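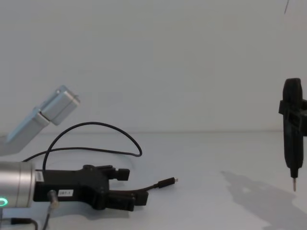
How straight does the driver need to be when I start a screw?

Straight up and down, with the bit pointing directly at the tabletop, and it should stay that way until the head touches the panel. A small lean at the start turns into a crooked screw by the end, and crooked screws are most of what I get emails about.

## Section 4: Driving the screws with an electric screwdriver

If you've come from Section 3 you should have your Hafstein drawer unit laid out in panels, with the hardware sorted into little dishes. If you haven't sorted the hardware, go back and do it (I know, I know). The long screws and the medium screws look like twins in the bag and they really aren't.

You can do this whole section with a hand screwdriver and lots of people do. I did my first Hafstein that way and had a sore wrist until the weekend. For this edition I've written everything around a small handheld electric driver, the kind that takes ordinary hex bits. A full-size drill will also do it, but please read the cautions first!

### What you'll want within reach

- The electric screwdriver, charged
- The bit from the Hafstein bag (the silver one, in with the cam locks)
- A pencil
- An old towel or a bit of carpet underlay
- A hand screwdriver for the last turn
- The side panels, the base, and the back rail, which is the 534 mm piece with holes at both ends

You'll also want a table that doesn't rock. My first bench was a card table, and every time I pushed down on the driver one leg would sort of walk away from me. A light-coloured top is nice too, as dropped screws show up on it straight away. If yours rocks, fold some cardboard under the short leg and tape it there.

### Before you start

1. Spread the towel over the part of the table you'll be working on. The grey finish on the Hafstein panels marks if there's so much as a crumb under it.
2. Push the bit into the driver until it clicks, then give it a tug. If it comes out in your fingers, it wasn't in.
3. Set the driver to its lowest torque. On the Zidorau drivers that's the collar at the front, turned all the way toward the small dot. On other brands, check the leaflet. Some of the cheap ones have a single setting, and with those you'll be doing the stopping with your finger.
4. Squeeze the trigger once with the driver in the air and watch which way the bit spins. Clockwise, looking down from behind it, is tightening. I still check this every time and I'm still wrong about half of them.

> **Note:** If you bought the tall version of the unit, your side panels are 1060 mm and won't sit on a small table without drooping. Hold up the far end with a chair and a couple of cushions until it's level. Books work, but they slide.

### Fixing the back rail to the side panels

1. Lay the left side panel flat on the towel with the drilled face up. The edge with the white sticker goes away from you.
2. Stand the back rail on the bench beside it and find the end marked L. On kits packed before March the letter is in pencil and quite faint, so tilt it toward a window.
3. Fit the bracket over its holes in the side panel. It'll only sit flat one way around.
4. Drop a medium screw into the first hole and turn it a couple of times with your fingers. You want it standing up by itself. If it flops over, lift it out and try again.
5. Bring the driver down on top of it. Keep the forearm over the tool if you can, with your elbow up and out to the side. It feels a bit silly but it makes straight much easier.
6. Press down first, then squeeze. Go slowly. I use little bursts, a second or so each, and have a look in between.
7. Stop when the head is just above the bracket. Leave it there for now.
8. Do the remaining screws in that bracket the same way, then finish each of them with the hand screwdriver. Snug is plenty.
9. Offer the L end of the rail up to the bracket, slide it in until it bumps, and put in the locking screw from the side.
10. Repeat on the right side panel, with the end marked R.

> **Caution:** Don't hold the screw with your fingers while the driver is spinning. If the bit jumps off the head it goes into whatever is beside it. That's what step 4 is for.

> **Caution:** Full-size drills will happily keep turning after the screw is home and strip the panel, and there's no getting that thread back. If a drill is what you've got, use it to get most of the way and do all the rest by hand.

> **Caution:** Tie back long hair and take off scarves and lanyards. I lost a perfectly good lanyard to step 6.

### Fixing the base

The base takes the long screws, and they go in from underneath. You can turn the whole thing upside down by yourself on the short version. For the tall one get somebody on the other end.

1. With the unit upside down, line up the base so the groove faces the front.
2. Start all the corner screws by hand before you drive any of them. If you fully tighten one first, the opposite corner won't line up, and then you're undoing it again and muttering.
3. Drive them corner to opposite corner, the way you'd do a car wheel.
4. Set the torque one click higher for these if your driver allows. They're going into the thick edge and need a touch more.
5. Check that the base sits flush by running a fingernail across the join. You shouldn't feel a step.

> **Note:** Lærke Brynjólfsdóttir wrote in to point out that the old wording had you driving the base screws before the glue had grabbed on the Akden feet. She was right, so the feet now get glued in Section 3 and left overnight. If you're following a printed copy of the old guide, do the feet first and come back tomorrow.

### If it goes wrong

**The bit keeps slipping out of the head.** You're either leaning over or not pressing hard enough. If the cross in the head is already chewed up, swap the screw. There are spares taped inside the lid of the Grisuto hardware box.

**The screw stops halfway.** Back it out and look at the tip. If there's a curl of white board on it, clear the hole with a toothpick and try again by hand. If it's a long screw in a medium hole, well, see Section 3.

**The driver slows down and whines.** It wants charging. Mine got through 28 screws before it started to complain.

**The screw is in but crooked.** Take it right out, fill the hole with a matchstick and a dab of wood glue, trim it level, wait until it's hard and start fresh. Leave it alone if it's one of the hidden ones and the bracket is tight.

Once the rail and base are on, stand the unit upright on the floor and give it a gentle push from the side. A tiny bit of sway is fine until the back panel goes in. Drawer runners are in Section 5, and you can leave the driver on its low setting for those.

Kohei Yokoyama, revised Oct 6, 2019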